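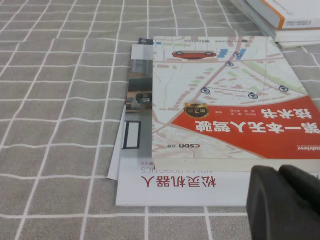 A reader's comment on last month's page said that the shelves at home are fine and the drawers are fine, but the table fills up again every evening with whatever was being read or written on, and could we please do one on that. Several others agreed. So this page is for the table: books, booklets, loose papers and pens.

Clearing the table the first time

Set aside half an hour. My own took 22 minutes, and that was after a month of leaving it alone. Do it in daylight if you can.

Take everything off and put it on the floor or a bed. Wipe the table down before anything goes back. If you use a tablecloth, shake it outside and check the underside for crumbs and pencil shavings.

Then sort by thickness. This sounds odd but it works better than sorting by subject, where you stop and read. Anything with a proper spine goes in one pile. Anything stapled or folded goes in a second. Single sheets go in a third. Pens, clips and the rest go in a bowl for now.

Books

A book you are in the middle of can stay on the table. One book, two at most. The others go back on the shelf even if you mean to start them soon.

Lay a thick paperback flat, by itself, with nothing on top. Don't leave it open face down to keep your place. The glue along the spine gives out, and a technical book with a lot of pages goes faster than a novel. A strip of scrap paper makes a good bookmark. Receipts don't, as the print on some of them can rub off on the page.

If a cover has started to curl, put the book under two heavier ones overnight with a clean sheet of paper between each. Leave it a second night if needed. Don't use an iron. I have tried it with a tea towel over the cover and the shiny layer lifted at one corner.

For sticky marks on a glossy cover, use a barely damp cloth and then a dry one. Old price stickers come off more cleanly if you warm them with a hair dryer on low and peel from a corner.

Second editions and updated manuals are a common reason for doubles. If you have the new one and never wrote in the old one, give the old one away.

Booklets and loose sheets 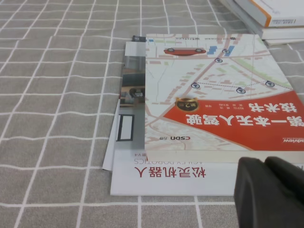 Photo: Giltach Home Pages

Thin things slide under thick things and stay there. A booklet under a paperback can go unseen for weeks, so when you clear the table, always lift the books first and look beneath them.

Booklets will not stand up on a shelf without help. A magazine file does the job, or a cereal box cut on a slant and covered with brown paper. Write on the narrow side what is in it. Mine say MANUALS, COURSES and MAPS, and there is a fourth with nothing written on it that I should deal with.

For single sheets, keep one tray and no more. A shallow tray is better than a deep one. When it is full, go through it that evening. Most of what is in there will be:

papers that can go straight in recycling
something to sign or answer
something to keep for a year or so
a drawing or a note you want to hang on to

Answer the ones that need answering before you file anything. Put the keepers in a folder with the newest on top – don't bother with dividers until the folder is too fat to close.

Colored flyers and catalogs take up more room than everything else put together. Cut out the page you want and drop the rest. I weighed nothing, but I did count pages once, out of curiosity, and had 465 pages of catalog in the house and a use for three of them.

If paper has gone wavy from damp, separate the sheets and let them dry flat on a towel before stacking. Stacked damp, they stick.

Pens and pencils

Empty the bowl onto a piece of scrap paper and try every pen on it. Scribble for a few seconds. If a ballpoint skips, roll the tip on the sole of a rubber shoe and try once more. If it still skips, throw it out. Markers that have gone faint are not worth saving unless they are the refillable kind.

Check that each marker has its own cap and that the cap clicks. A cap that only rests on the end lets the tip dry out.

Five or six things in one holder is plenty for a table.
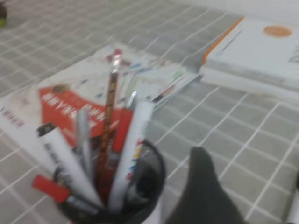

Past that number they jam together, and pulling out one brings up two more. Keep a pencil, a pen that you like, and a few markers. The spares go in a drawer in a freezer bag with the air pressed out.

Stand the markers whichever way the maker says on the barrel. If it doesn't say, lying flat in the drawer is safest, and the ones in the holder should be the ones you use every week.

The holder itself collects more dirt than you would think. Graphite dust and lint build up at the bottom. Tip it out over the trash, wipe the inside with a damp paper towel wrapped around a wooden spoon handle, and let it dry upside down. A dark holder hides ink marks and so gets cleaned less often, so put it on the same day as something you already do, like watering plants.

A holder that tips over needs weight. Put a layer of clean gravel or a few large washers in the bottom and cover it with a circle of felt. Short pencils will sit higher too.

Hard erasers on pencil ends leave pink smears when they get old. Rub the eraser on a nail file until you get to a fresh layer.

The cloth

Ink on a cotton tablecloth should be dealt with the same day. Put a folded paper towel underneath, dab with rubbing alcohol on a cotton ball, and keep moving to a clean part of the towel. Test a hidden corner first. On a wipe-clean cloth a little alcohol usually lifts ballpoint, but go lightly on printed lines or patterns, which can fade. Pencil comes off most plastic with a plain white eraser.

Keeping it that way

Before supper, books to one end, sheets in the tray, pens in the holder. It takes me less time than setting out the plates.

Next month is the cupboard under the sink. Comments on that one are open already, and the tip on cutting down cereal boxes is on the older page about shelf dividers, with measurements.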